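**Plandari** est un projet de véhicule spatial inhabité de ravitaillement, étudié pour desservir une station en orbite basse. Il se compose d'un module de service, d'un compartiment pressurisé et d'une petite capsule de retour. Le programme est conduit depuis le centre d'études de Rulasgate, les essais au sol ayant lieu à Fullville.

## Historique

Les premières études portaient sur un véhicule d'un seul tenant, entièrement détruit lors de la rentrée atmosphérique. Cette formule interdisait de rapporter au sol des échantillons ou du matériel à réparer. Une seconde version, dite « à capsule », fut donc retenue au mois de novembre, après l'abandon d'un projet concurrent de planeur cargo jugé trop lourd pour le lanceur prévu.

La société Thongdee obtint l'étude du système d'amarrage. La définition générale du véhicule fut figée le 19 mars 2022. Elle a peu changé depuis, à l'exception des panneaux solaires, dont la surface a été augmentée.

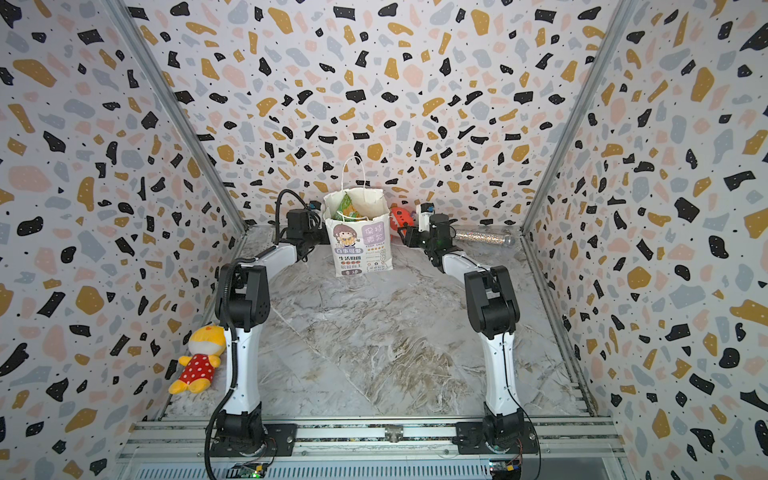

## Description

### Module de service

Le module de service occupe l'arrière du véhicule. Il contient les réservoirs d'ergols, les batteries et le calculateur principal. La propulsion repose sur 21 moteurs de petite taille, répartis en deux circuits indépendants; un seul circuit suffit à effectuer la désorbitation. Les ergols sont du type hypergolique, stockables pendant toute la durée de la mission.

### Compartiment pressurisé

La masse maximale de fret est de 2 935 kg, eau et gaz compris. Les sacs de fret sont fixés par des sangles sur des cloisons amovibles, que l'équipage démonte au fur et à mesure du déchargement. L'écoutille, de section carrée à angles arrondis, est placée à l'avant. Une fois vidé, le compartiment sert au stockage des déchets -- il est alors refermé et brûle avec le module de service.

### Capsule de retour

La capsule a la forme d'un tronc de cône. Sa masse à vide est de 892 kg et elle peut ramener 200 kg de charge utile. Le bouclier thermique est de type ablatif et n'est pas réutilisable. La descente finale s'effectue sous un parachute unique, précédé d'un parachute stabilisateur.

## Déroulement d'une mission

Après la séparation du lanceur, le véhicule déploie ses panneaux solaires puis procède à une série de manœuvres de phasage. L'approche finale est automatique. Elle comporte deux points d'arrêt, pendant lesquels l'équipage de la station peut ordonner un repli.
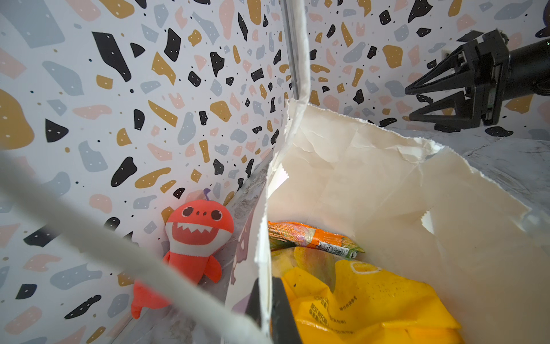
Le séjour à la station est limité par la tenue des joints du système d'amarrage. Au départ, le véhicule s'éloigne par l'arrière et abaisse son orbite. La capsule se sépare après la poussée de freinage, avant l'entrée dans les couches denses de l'atmosphère, et se pose sur terre ferme.

## Variantes étudiées

- **Plandari-R** : version de ravitaillement en ergols, sans capsule, dont le compartiment pressurisé est remplacé par des réservoirs.
- **Plandari-L** : version allongée, destinée à un lanceur plus puissant. Elle n'a pas dépassé le stade de l'avant-projet.

Une version habitée a parfois été évoquée. Elle supposerait l'ajout d'un système de sauvetage au lancement -- absent de tous les plans connus -- et une refonte complète de la capsule, trop étroite pour recevoir un siège.

## Voir aussi

- Vaisseau cargo
- Rentrée atmosphérique
- Amarrage automatique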